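Recording Demonstrations for the Sandwich Assembly Task
Munderon Station Guide, Part 3: Collecting a Full Set

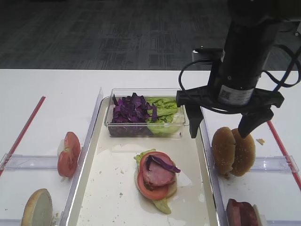 Figure 1. The assembly station with a partly built sandwich in the tray and the gripper over the workspace.

Purpose

This page sets out the procedure for recording demonstrations of the sandwich assembly task at the Munderon station. It is intended for operators who have completed Part 1 (Station Safety) and Part 2 (Teleoperation Basics). A full set consists of 600 accepted episodes, collected in blocks of 40. Operators who have not been signed off on teleoperation may prepare ingredients and reset the table but may not drive the arm.

Before the block

1. Wipe the tray and the side compartments with a damp cloth and let them dry. Crumbs that fall during a block may stay in place until the block ends.

2. Load the side compartments with bun halves, tomato and meat slices. Place the plastic container of shredded purple cabbage and torn green lettuce at the far end of the tray. The two vegetables may touch at the middle of the container. They should not be mixed.

3. Check that all ingredients are inside the red boundary lines on the table. The arm is not permitted to pick from outside these lines, and an episode that includes such a pick will be rejected at review.

4. Open the Nostura recorder, select the sandwich task, and enter your operator code. Confirm that the camera view and the gripper reading both update when the arm moves.

5. Record one practice episode and discard it.

Recording an episode

Begin with the gripper open and raised clear of the ingredients. Press Start and wait for the tone before moving. Episodes that begin with the arm already in motion cannot be used.

Place the bottom bun half in the center of the tray with the cut side up. Add lettuce, then tomato, then ham, then a small amount of purple cabbage. A leaf that extends past the edge of the bun is acceptable. Close the sandwich with the top half, raise the gripper, and press Stop once the arm is still.

Work at a steady pace. Long pauses are copied by the trained policy and are difficult to remove afterward. If you need to think about a grasp, do so before pressing Start.

Dropped items and failed grasps

A failed grasp followed by a successful second attempt should be kept. Mark it "recovery" in the recorder. The learning system needs to see how an operator returns to an item after missing it, and each block should contain several such episodes when they occur naturally. Do not stage them.

If an item leaves the table, or if the stack collapses and cannot be rebuilt with the gripper, press Stop and mark the episode "failed." Failed episodes are stored separately and do not count toward the block. Never reach into the workspace while recording is active.

Varying the layout

Change the position of the ingredients within their compartments at every reset. Bun halves and tomato slices may be stood on edge, leaned against a divider or laid flat. After every 12 episodes, exchange the contents of two compartments and note the new arrangement in the layout field. The order of assembly stays the same throughout the set.

Replace tomato slices when they begin to tear, and lettuce when it no longer holds its shape. All food used at the station is discarded at the end of the block and must not be eaten.

Labeling and upload

Review each episode at double speed before accepting it. Confirm the outcome label, the layout note and the operator code. Accepted blocks are sent to the Lendia server through the Upload tab. Leave the recorder open until the status reads "Verified."

Blocks with more than 12 rejected episodes are returned to the operator with comments. Questions about a returned block should be addressed to Dariusz Kubiak, Data Collection, with the block number in the subject line.

Next: Part 4, Cleaning and Gripper Inspection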